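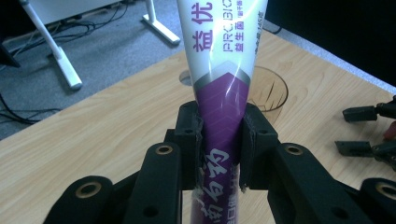

January 2018

I promised to write how the recording is going, so I write it now, before I forget the small things.

The task for this month is tubes. We want the system to learn how to pick up a squeeze tube and pass it over the table, and for this it needs examples made by hand. I do the examples. Our plan says 600 for the tubes, and on a good day I finish 60, if my wrist does not complain. The purple and white one with PIRC BIO on it is the one I know best by now. I could draw it from memory.

A tube is harder than a box. With a box you close the fingers and it is finished. With a tube everything depends on how much you press. If you press too little, it turns in the fingers when you lift. If you press too much, the middle becomes narrow and the next example starts with a tube of a different shape. In the beginning I repaired the shape with my thumb after every try. Then I understood that the system should also see tubes which are not perfect, and now I repair it only after every 20 examples.

Something else I had to learn is to be slow, but not too slow. My first recordings from September are so careful that they look like a person carrying soup. When we trained on them, the arm in the Emmont room stopped before each tube and waited, because I had also waited. It copied my doubt very well. I deleted most of this set and I was a little sad about it.

We keep the recordings in a program called Nunditz. For each one I write the object, the hand, and a mark from 1 to 3. A 3 means I would be glad if the arm did exactly the same. I try to be strict. In the afternoon I notice that my marks become more generous, so I go through the afternoon ones again the next morning with fresh eyes.

The shiny part of the tube is still an open question for me. The light makes a bright line on the white part, and I do not know if I should move the lamp or leave it. For now I change the place of the table a little between the sets.

After tubes come the small jars, and then the soft bags, which I am afraid of.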